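Section 3: Setting Up Your Roster and Leave List

Welcome back! If you have come this far, your Edeo scorer's console is plugged in, the clock is set, and you have probably had at least one cup of coffee. Now we get to the part most team managers enjoy, which is putting in the players. Take your time with it, and do it a day or two before your first game if you possibly can.

Before you start, have your league's signed player sheet next to you. The console holds up to 300 names across all teams, so even a big recreational league should fit with room to spare.

1. Press ROSTER and hold it until the screen turns green.
2. Choose your team with the arrow keys. Our samples use a team called Pralholm.
3. Type the player's last name, then the first name, then press ENTER.
4. Type the jersey number. Zero and double zero are treated as two different numbers, so go slowly here.
5. Repeat until everyone is in, then press SAVE. 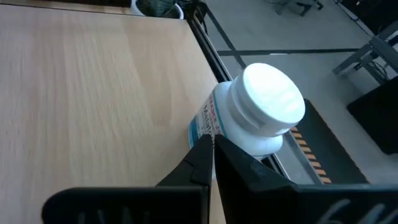

Supplement bottle at the table's edge.

Note: If you press ROSTER again before you press SAVE, the console will ask whether to keep your changes. Please say yes. We have heard from a good many coaches who said no by accident and had to type the whole team in again.

Marking a player as on leave

Players step away for all kinds of reasons, such as school, work, or a new baby, and you don't want to lose their season totals when they do. Use the leave list for this and leave the DELETE key alone.

6. Highlight the player. In our sample team, this is Fenna Jacobs.
7. Press STATUS until the word LEAVE shows beside the name.
8. Enter the first game the player will miss.
9. Press SAVE. The name moves to the bottom of the roster in gray.

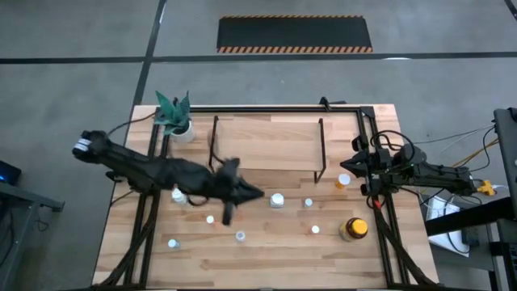
Page 111

Caution: A player on leave still counts toward your roster limit. If your league allows you to fill the spot for the time being, turn on TEMPORARY PLAYER in the League menu first, or the console will refuse the extra name with error code 655.

Bringing a player back works the same way. Highlight the name, press STATUS until ACTIVE shows, and save. The old jersey number comes back too, unless you have given it to somebody else in the meantime, in which case the console will ask you to pick a new one.

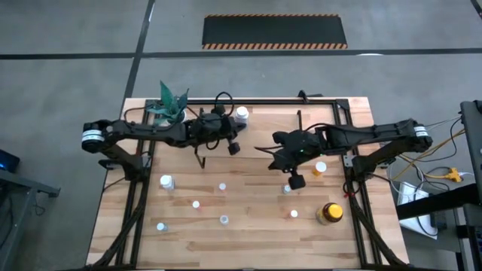

Two arms over the butcher-block table.

10. When your list looks right, press PRINT and hand a copy to each bench before warm-ups.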